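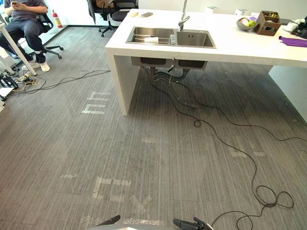
Plirkport Combat Club — Equipment Desk

Dilard 14 oz Sparring Gloves, Reviewed

2 min read

The Dilard is a lace-free sparring glove with a single wide wrist strap. The club bought a pair in October and put 300 rounds on them, split between Dalva Frota, who boxes at lightweight, and Liviu Lazăr, who comes from kickboxing and hits hard with the right.

Padding is layered foam, firm over the knuckles and softer toward the thumb. It was stiff for the first two weeks. After that the hand closed fully without effort. On the kitchen scale the left glove came in at 404 grams and the right at 409, close enough for sparring.

Wrist support is good. The strap wraps once and holds through a five-round session, although the hook side picks up lint and needs a brush. Thumb attachment is short, and Lazăr found it tight over thick wraps.

The lining dries slowly. Left open overnight, the gloves were still damp at the fingertips — a problem for anyone training twice a day. The Rudd pair we tested earlier dried faster but lost shape at the knuckle much sooner.

Stitching at the palm has opened by 2 mm on the right glove. No foam shift so far.

Recommended for regular sparring. For bag work, buy something cheaper.

Tested by Thaddeus Dvorak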